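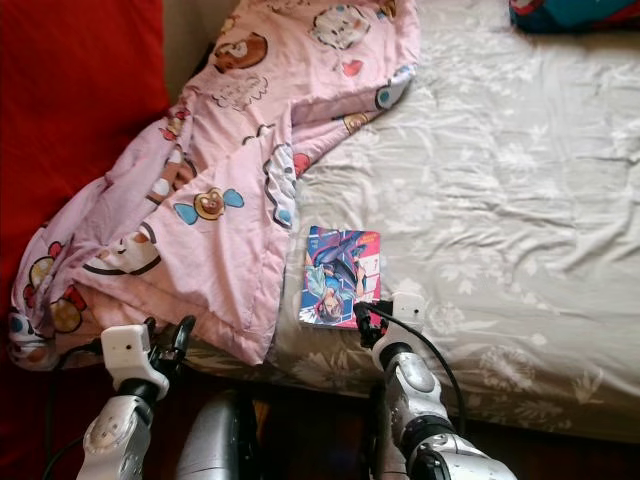
Resia's two-armed housekeeping robot has a new lease of life this month, and the people who look after it could hardly be happier. The machine, known to everyone at the workshop as Ganell, has come through its July service with a fresh set of cable guides, two recalibrated grippers and a bedroom routine that its keepers have been itching to try in a proper flat.

Felicidad Panganiban heads the small maintenance team. She has looked after Ganell since it first arrived at the Dimaculangan Street workshop, and she keeps a handwritten log of every screw that has been tightened on it. The log reached entry 204 during the latest service.

"People love to ask about the software, and the software is lovely, but most of my week is cables," she said. "A cable that sits a finger's width too far forward will catch on a blanket. Then you've got a blanket on the floor and a very confused arm!"

Each gripper on Ganell has its own black cable, which leaves the white housing and runs back alongside the forearm. Panganiban and her colleague Jayson Padilla spent most of the service on that one short stretch. The old guides held the cable tight against the arm, fine for reaching over a table but a strain when the wrist had to turn low over a mattress. The new ones leave a looser loop. Padilla moved each arm by hand through 70 wrist positions, watching for any spot where the loop pulled straight, and found two on the left side. Both were cured by shifting a clip.

Then came the grippers. The fingers are taken off, wiped down, checked for play and put back with a torque driver, and after that the machine has to learn again exactly where its fingertips are. Padilla does it with a metal block and a great deal of patience. The whole job takes 41 minutes per side when it goes well. (He has the time for the left gripper written on the workshop whiteboard and is clearly rather proud of it.)

With the bench work finished, Ganell was set up in a furnished flat for its checks, which were planned by Wondimu Feyisa. His list deliberately uses ordinary clutter. Thin things are harder than thick ones, he explained, and soft things are harder than both, so there is bedding on the list as well as paper.

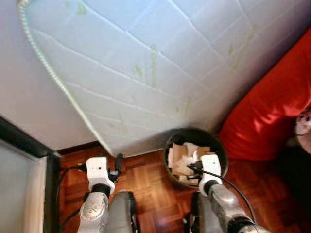 Ganell's right gripper over a bin of paper and cardboard, with a mattress leaning against the wall.

Reaching low is the part Feyisa cares about most. With the arms down near the floor the cables hang differently, and any slack has to go somewhere. He wants it going outwards, away from the fingers, and he checks the run of both cables before he lets a new position into the routine. He also keeps the speed at 60 per cent of normal until a position has been cleared, a rule he brought with him from his years on packing lines at Cletura.

The bed positions come with their own headache. A comic book lying flat on a sheet gives a gripper almost nothing to get hold of, and pressing down harder simply pushes the mattress away. The team's answer is to bring the fingertip in low at a corner of the cover, where a small error in height matters least. That only works if the calibration is spot on, which is why Padilla's metal block gets so much use.

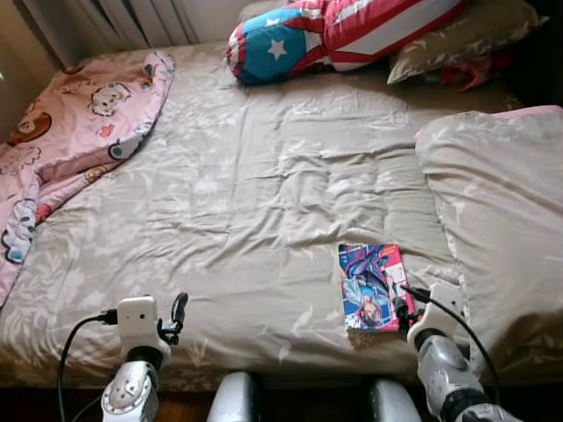
Bedding is kinder in one way, as there is plenty of it to grip, but it hides its own edges in the folds. Feyisa has asked for a slower approach whenever a finger is close to loose fabric, and Panganiban has added a lint check to the end-of-day list. Fluff around the finger joints was the cause of three entries in her log last winter, and she'd be delighted never to write a fourth.

The service notes are being typed up so that other teams can use them, clip positions and all. Padilla is drawing the diagrams himself. Anyone who looks after a similar machine and would like a copy can ask at the Resia front desk, and visitors are welcome at the workshop any afternoon from two o'clock.

Ganell's next full service is planned for the new year.

60 shares
4 comments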